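Handaton ward vote - can I still enrol?
September 16, 2018, posted by Povau

I moved to Handaton last month and I'm so keen to vote in the October council election! Is it too late to get on the roll?

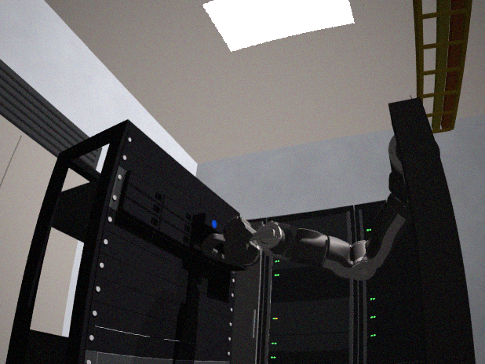 Rirar
Not too late at all - ring the council office and ask for the ward form. Last time our ward was decided by 19 votes out of 3,196, so please do it!

Fairclough
pretty sure you need 2 proofs of address. I took a power bill and my lease, easy as

642 views | 2 comments
Contact us | Back to top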